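Week Four: Who Gets to Use the River?

Welcome back, everyone. I know the readings were long this time (Kazue Furukawa's chapter in particular wanders a fair bit before it gets to the river), but I hope you stuck with it, as we'll lean on her ideas right through to October.

Our case is the Pilness catchment, where two groups have been at odds over the old logging road to Wallner Flat. The paddlers would like it kept open so they can get their boats down to the water. The landholders downstream would sooner see it closed and replanted, and they point to the silt that washes off it after every decent storm. Both have a fair point, I think, and I'd ask you to resist picking a favourite before the tutorial!

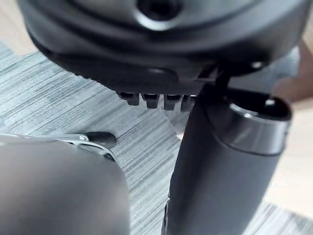
Furukawa's term for this sort of quarrel is "layered access": the legal right to be somewhere, and then the practical means of getting there. Close the road and the right to paddle is still on the books, but a family with a heavy canoe and a toddler may as well be told to stay home. Ľubica Tichý takes a harder line in the second reading and argues that a damaged riverbank has to come first, whatever the neighbours would like. Have a look at her section on riparian planting, which is lovely.

For next time, please write two paragraphs on which author you find more persuasive, and bring a printed copy of the catchment map with you.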